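Housekeeping and Facilities Practice, Unit 2
Light-Colored Work Surfaces: Inspection, Cleaning, and Upkeep
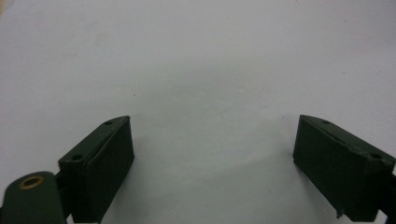 These notes cover flat, light-colored surfaces used for work: tabletops, counters, benches, and the sheets laid over them. Bring them to the practical session. The reading from Unit 1 on cloths and dilution is assumed and will not be repeated.

1. Terms

Surface: the top layer that is touched, written on, or set down on. Everything under it is the substrate, whatever it is made of.

Finish: the way the surface returns light. For this course only three grades are used -- matte, satin, and gloss. A matte surface scatters light in all directions. It hides fingerprints fairly well and hides pale dust very well. A gloss surface does the opposite on both counts.

Speck: a small, dark, isolated mark on a light ground. The word says nothing about cause. A speck may be a loose particle, a bonded particle, a stain, or a pit with dirt in it. Do not write "stain" on the inspection sheet until the tests in section 3 have been done.

Cast: an overall lean of a white toward gray, yellow, or blue. Most white surfaces have one. It changes with the lighting and should be judged against a clean sheet of copy paper laid on the same surface.

2. Looking before touching

The usual error in the practical session is to wipe first. Once a surface has been wiped, loose particles have been moved and the original condition can't be recorded.

Clear the surface of anything that can be moved. Stand so that your own shadow falls away from the area being checked. Look once from directly overhead, then once from a low angle with the light source on the far side. The overhead look shows color: specks, stains, and cast. The low look shows relief: grit, raised edges, dried film, scratches.

Soft shading across a pale surface is usually a lighting effect. To check, hold a hand lamp over the shaded part. If the shading goes away or shifts with the lamp, it is not entered. If it stays in place under two different light positions, enter it as discoloration and give its location.

Locations are given by quarter, with the operator standing at the long side: near left, near right, far left, far right. Add "center" where it applies. Do not use compass directions. Students in the May group did, and their sheets could not be matched to the tables once the furniture had been turned.

3. Testing a speck

Work in this order and stop as soon as the speck comes away.

a) Air. One puff from a rubber bulb, held low and aimed along the surface. Do not blow with the mouth.
b) Dry lift. Touch the speck with a folded corner of dry microfiber and raise the cloth straight up. No sideways movement. Hard grit dragged over a matte finish leaves a bright line, and the line is permanent.
c) Damp lift. Same motion, cloth dampened with plain water and wrung until it no longer drips.
d) Damp hold. Leave the damp cloth on the speck for two minutes, then lift.
e) Neutral detergent. Parkska at the dilution on the label, applied to the cloth and never poured on the surface.

A speck that is still there after step e is entered as fixed. Run a fingertip over it. If it can be felt as a bump, write "fixed, raised." If it can be felt as a dip, write "fixed, pitted." If it can't be felt at all, write "fixed, flush." Pitted marks on a counter used for food are reported the same day.

If the surface turns out to be covered with paper or a thin sheet, stop at step b. Water will cockle paper, and detergent can leave a ring. The sheet is either accepted as it is or replaced.

4. Routine cleaning

Dry pass: flat microfiber, folded in four, straight overlapping strokes from the far edge to the near edge. Turn to a new face after each full width. Circular strokes are not used in this course on any finish.

Damp pass: same pattern. The film left behind should dry by itself within a minute. A longer drying time means the cloth was too wet.

Final pass: dry cloth, clean face, edges last. Grit collects along edges and will be carried back over the middle if they are done first.

Melamine sponges are not permitted on matte surfaces. They work by abrasion and raise the gloss of the area rubbed, so the cleaned patch stands out at a low angle even though the mark is gone. The Predora test panel in the storeroom shows this clearly. Tilt it toward the window.

5. Keeping the surface clear

A pale bench is useful for sorting small parts because dark items show up against it. The benefit is lost when old marks are left in place, as they can be mistaken for parts or debris.

Set tools down on a tray or mat. Lift them, do not slide them. Check the feet of any item that stands on the surface for trapped grit before it is put back. Pens are kept off matte white surfaces altogether; ink enters the texture and step e will rarely shift it.

6. Filling in the sheet

One line per finding. Give location, size by the printed gauge, class (loose, fixed raised, fixed pitted, fixed flush, discoloration), and the step at which it came away, if it did. A surface with no findings still gets a line, reading "clear."

Sheets are kept in the Hirkum binder, section 14. Older entries used a single column headed "condition" with words such as fair and good. These can't be compared with current sheets and should not be copied forward.

7. For the practical session

Each pair is assigned one surface in the Boonyarit room. Inspect, test, clean, and inspect again using the same two viewing angles. Fill in one sheet before cleaning and one after, and hand in both clipped together with the pair number in the upper right corner. Cloths go in the gray bin, used faces outward.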